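Ticket 400: Seed catalog search drops accented names
Product: Flendora desktop catalog
Opened by: Fengying Yan
Assigned to: Muchen Lu
Status: Closed, fixed

Opened March 7, 2003

Hi all! First off, I love the new catalog. I moved our whole seed library over from index cards and I keep finding things I forgot we had. One snag, though. When I search by donor, anyone with an accent or a dotted letter in the name goes missing. Helge Sjögren gave us 79 packets of beans and peas, and a search on Sjögren brings back an empty list. If I scroll through by hand they are all there, spelled right. Searching on Helge works fine. Windows 98, version 2 of the catalog, English keyboard.

Reply from Muchen Lu

Thanks Fengying, great report! Can you try two things for me? Search on just "Sj" and tell me if the list fills up. Then open one of the bean records, copy the last name straight out of the donor field, and paste it in the search box.

Reply from Fengying Yan

Ooh, interesting. "Sj" brings up every one of them. Pasting the name gives me the full list too! So it only fails when I type it. I make the ö by holding Alt and typing the number from the chart Shaohua Lei taped up by the monitor.

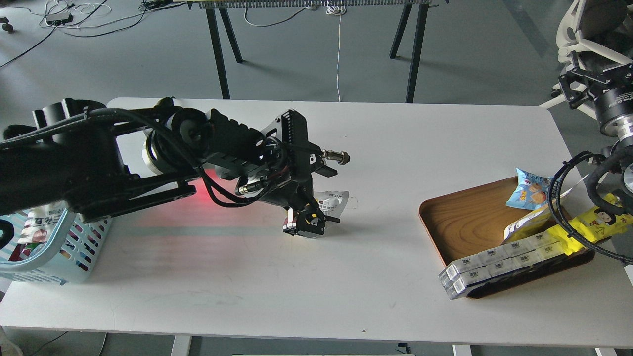

Reply from Muchen Lu

That was the clue I needed. I got the same empty list on my machine with the Alt method. There are two sets of Alt codes in Windows, with and without a zero in front, and both put a perfectly good ö on the screen. Our search box grabs the keystrokes before Windows has finished turning them into a letter, so it ends up looking for "Sjgren". Pasting skips that step. Until we have a patch, paste the name or search on the first couple of letters.

Note from Shaohua Hao, internal

Confirmed in the search box and also in the "Sort by village" filter. Skurkham is fine, of course, but I typed in a few made-up village names with umlauts and lost them all. The donor field on the entry form is OK. Fixing both boxes in one go, and rebuilding the index on first start so old records get picked up.

Reply from Muchen Lu

Patch is on its way to you by email. Close the catalog, run the patch, start it again and let the index rebuild. Please don't click around while the bar is moving!

Reply from Fengying Yan

It works!! I typed Sjögren with the Alt code and there they were, beans, peas, the lot. The rebuild took long enough for a cup of tea. I went on and tried the village filter and that's good too. Could the next version remember the last search when I reopen it? I'd use that every single day.

Reply from Muchen Lu

Wonderful! I've put the saved search on the wish list as a separate ticket. Closing this one.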